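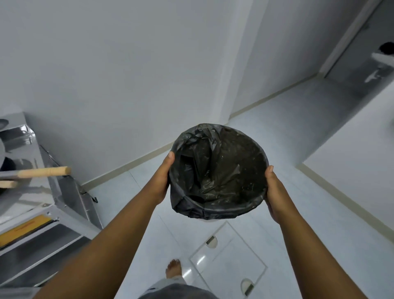

Bin in both hands, on the way down the corridor. Frame 501 of the clip I'll be using all the way through.

Getting a depth model to cope with black bin bags

Last time we got the head camera talking to the recorder and pulled out our first clips. If you followed along you'll have a folder of frames and a rough label for each clip (mine says "carry bin"). Now we want the software to work out where the bin is, which way up it is, and where the two hands are holding it, so the planner has something to copy.

I picked this clip because it broke everything I had. Black plastic, shiny floor, white walls. Lovely!

What you need

Listex 13 or newer, for the labelling
Prantl, for the pose fitting
A clip with both hands in view for most of its length. Mine is 3,398 frames, but a much shorter one will do
A cup of tea, because the first fit is slow

I run all of this on the old desktop in our Gristudport office and it copes fine, so please don't go and buy a new graphics card for it.

Step 1: Mask the hands first

I used to mask the object first and the hands second. Don't! With a small round bin the thumbs come over the edge of the bag, and if you've already drawn the bin as one neat circle the two masks fight over those pixels. Do the hands, lock them, then do the bin underneath.

In Listex, open the clip, go to a frame where both hands are easy to see, and click once on each hand and once on each forearm. Choose "merge" for each side so you end up with two masks, left and right. Then press Track forwards, go back to the same frame and press Track backwards.

Check the bare foot as well. On frames like 501 there's a foot on the floor just under the bin, and the tracker loves skin-coloured things. Mine handed the left-hand label to the foot for 41 frames before I noticed. The fix is to give the foot a label of its own, called "ignore", and track it along with the others.

Step 2: Label the rim, forget the inside

My first go at this was a right mess. I asked for depth over the whole bin and got back a sort of lumpy pancake. The inside of the bag is all creases with little highlights on them, and there's pale dust and crumbs on it too, so the depth model sees a lot of bright specks and has a guess at each one. None of the guesses agree.

So leave the inside out. The useful bit is the rim, where the bag folds over and the plastic lies a bit smoother and looks slightly lighter. Choose the Ring tool, put down points along the folded band, and skip over wherever a thumb is in the way. You don't need a full circle. Prantl will fit an ellipse to whatever you give it, and the ellipse gives you the tilt.

If there's a sliver of the bin itself showing below the bag, as there is in mine, put two or three points on that as well and label them "body". It gives the fit a hint about which side is down.

Step 3: Sort out the floor

You need a floor plane, and pale glossy tiles are horrible for this. The reflections look like things underneath the floor, and the grout lines on mine are so faint that the line finder walks straight past them.

I got stuck here for a whole evening in November and then realised I'd been ignoring the best marker in the picture. There's a square access panel set into the floor, with thin seams round it and two round metal pull handles. Square corners! Measure your panel with a tape, type the side length into Prantl under Scene > Known square, and click whichever corners you can see.

Two things to watch. Click on the seams and leave the handles alone, as they catch the light and the bright spot slides about when your head moves. And if there's a streak of reflected light over the panel (mine has one on the left side), turn off "snap to edge" while you click or it'll snap to the streak.

No panel? The bottom edge of a skirting board works, as long as you can see two walls meeting at a corner.

Step 4: Run the fit

Save your labels, then in the Prantl folder type:

prantl fit carry_bin --ring --floor square --hands both

It'll grumble about missing depth inside the ring. That's fine, we took it out on purpose. When it's done, open the preview and scrub through slowly. You're looking for the ellipse to sit on the rim and for the hand points to stay put against it. If the ellipse flips over (you'll know, the little arrow points at the floor when it should point up at the camera), go back and add more "body" points.

Step 5: Send it to the planner

Export as a two-hand track and load it in Brilo. Set the grasp type to "support" for both sides, and don't use "pinch", or Brilo will close the fingers on the bag and forget the bin is there. I also tick "keep upright" with a small tolerance, for reasons anyone who's swept up after a test will understand.

Things that still go wrong

Shelving at the side of the view. I've got metal racking with a couple of wooden handles lying across it, and Prantl sometimes takes the longer one for a forearm. Crop it or label it "ignore".

Very quick head turns. I just cut those frames.

White bags. I haven't tried one yet, so if you have, leave me a comment with your settings.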